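Advice > Home and workroom > Desks and small tools > Keeping scissors, pens and highlighters in order

Print this page | E-mail this page

Keeping scissors, pens and highlighters in order

Most desk clutter is made of small things that have no fixed place. A stapler stays where it is put because it is heavy. Pens, markers, clips and scissors move about all day and end up under paper. These tips deal with the small things only. Filing and cables have their own pages.

Start with an empty top

Take everything off the desk and put it on the floor or on a bed. Wipe the top with a damp cloth and dry it straight away, working along the grain if it is wood. Bare or oiled wood marks quickly if water stands on it, so wring the cloth out well.

Before anything goes back, try every pen on scrap paper. Draw a short line, wait a moment, and draw another. A ballpoint that skips can often be brought back by scribbling on the sole of a rubber shoe or on the rough side of an envelope. If it still skips after two goes, throw it out. Gel pens that have stopped rarely start again.

Pens

Keep no more than seven pens within reach. Any others can go in a drawer, in a box with the lid on. A pot crammed full is slow to use, and you will always pull out the wrong one.

Thick pens with a rubber grip are kinder to the hand if you write a lot, but the grip picks up dust and goes sticky with age. Wash it with warm water and a drop of washing-up liquid, using an old toothbrush for the grooves. Do not use white spirit, as it softens the rubber. If the grip slides off, wash it separately and let it dry overnight before pushing it back on.

Ink on a wooden top should be dealt with the same day. Dab with a cotton bud and a little surgical spirit, turning the bud as it takes up colour. Try a hidden corner first, as spirit will take off some varnishes.

Highlighters

Store highlighters flat. Stood on end with the tip up, the ink sinks and the first few strokes come out pale. Stood tip down, some of them leak into the cap.

Yellow tips get dirty first, mainly from being drawn over fresh ink. Let the writing dry before you mark it. To clean a dirty tip, run it along white scrap paper until the colour comes clear. Use the yellow before the pink if you are marking the same line in both.

Scissors

Have one pair for paper and keep it for paper. Tape is the main enemy — the glue builds up near the pivot and the blades start to chew. Wipe them with a cloth and a little cooking oil, leave for a few minutes, then wipe again with washing-up liquid on a damp cloth. Dry them at once, including the gap around the screw.

If the blades feel loose, tighten the pivot screw by a very small amount and try them on a sheet of newspaper. If they feel stiff, put one drop of light machine oil on the screw, open and close them a few times, and wipe off what comes out. On riveted scissors you can only oil.

Dull paper scissors can be improved by cutting through a folded piece of fine wet-and-dry paper, 300 grit or near it, with the rough side out. Eight or ten long cuts will do. It will not rescue a nicked blade.

Put scissors down closed. Where there are children, they go in the drawer with the handles towards you.

Boxes and trays

See-through plastic is better than solid colours for small items, because you can find a clip or a rubber without tipping the lot out. Tinted plastic works nearly as well. We have used the Lalell pen tray and the Stusell 616 drawer box, and both fit a standard desk drawer. An old food tub does the same job.

Wash plastic boxes in warm water, never very hot. Pencil dust comes off with a soft cloth. Old label glue comes off with cooking oil, left on for ten minutes. 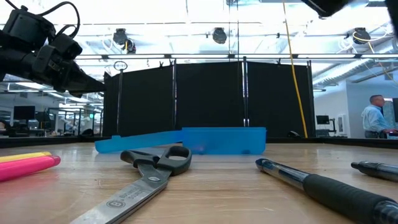
Workroom and Study Group, Zumano Household Advice

A pair of scissors, pens, two highlighters and a blue plastic piece are as much as most people need out on the table for an afternoon's work. Lay the scissors flat, and leave a clear patch in the middle for the paper.

Vasilis Kovačević, who looks after our tool pages, puts his things back in the same order each evening: scissors first, then pens, then markers. It takes two minutes. Anderson Magalhães keeps a shallow tray at the side of the desk and sweeps everything into it, then sorts it once a week. Either way is fine, provided the top is clear when you sit down again.

Readers have asked about magnetic strips for scissors. They hold well enough on a wall, but fix them above the reach of small children and away from bank cards. A cup hook screwed under the shelf is cheaper, and takes most scissors by the larger loop.

Check the pens again in March, and after that whenever the drawer will not shut.

Page last checked 14 February 2025

This site uses cookies to remember your print settings. By carrying on you agree to this. Change settings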